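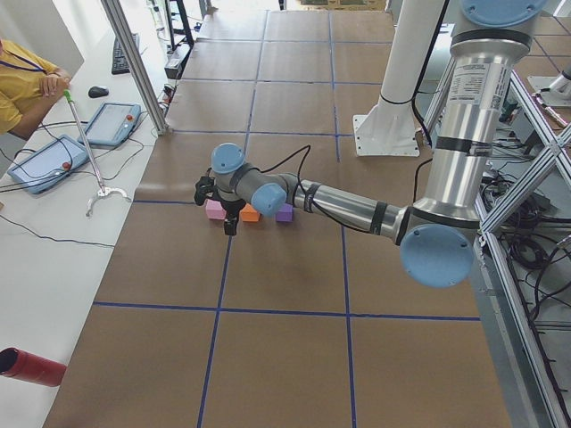

»Wer liest denn 247 Bewertungen?«

Die Gründerin von Grakley verkauft Vertrauen. Ihr Portal sammelt Urteile über Handwerksbetriebe in Provstead und Kimdale, und wer dort oben steht, bekommt Aufträge. Ob die Urteile stimmen, ist eine andere Frage.

»Wir prüfen jede Bewertung«, sagt sie. Wie? »Mit einem mehrstufigen Verfahren.« Die Stufen möchte sie nicht nennen – Betriebsgeheimnis. Ein Malerbetrieb kam im Mai auf 247 Bewertungen, fast alle mit voller Punktzahl. Ob sie das nicht stutzig mache? »Gute Arbeit spricht sich herum.«

Betriebe können für 2.000 Euro im Jahr ein Siegel erwerben. Auf die Reihenfolge habe das keinen Einfluss, versichert sie. Auf der ersten Seite tragen es trotzdem alle bis auf drei. »Wer Qualität liefert, investiert eben auch in Sichtbarkeit.« Das klingt einstudiert.

Beim Thema Löschungen wird sie knapper. Kritische Einträge verschwinden, sobald ein Betrieb widerspricht, zumindest vorläufig. Wie lange? »Das hängt vom Einzelfall ab.« Einen Handwerker für die eigene Küche hat sie übrigens auch gesucht. »Den hat mir meine Nachbarin empfohlen.«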